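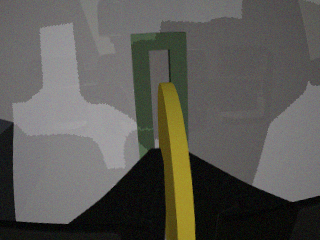
The Trembridge Library Newsletter Has a Parking Problem

Readers have asked why the lot behind the Otberg Street branch is full by 8 in the morning, when the doors don't open until ten. We looked into it. The lot has 50 spaces. The bakery next door has a breakfast special and three spaces of its own. You may do the math over a cinnamon roll, as several of our staff have.

Starting in February, the branch will hand out parking slips at the front desk. Put yours on the dashboard, face up. Last year's slips were printed on paper so thin that they curled in the sun and read as blank by noon, and a good many law-abiding patrons went home with a warning. The new ones are card stock — we have learned.

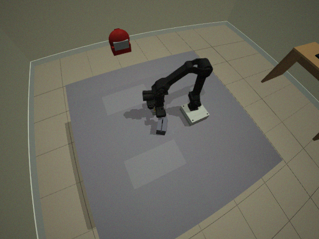 The overflow lot on Annamalai Avenue stays free, and it is a pleasant walk if you like hills. The number 3 bus also stops at the corner, on a timetable best thought of as a work of fiction, and we shelve it accordingly.

In other business, the book sale brought in $707, most of it from cookbooks and a complete set of encyclopedias that has now been sold to the public four times. It always comes back. If you are the current owner, please keep it through the summer at least.

The Sollia Room is closed for painting until the end of the month. Knitting group will meet by the large-print shelves and has promised to keep its voice down. Holds can be picked up at the side door until 8 p.m., and the book drop is open all night.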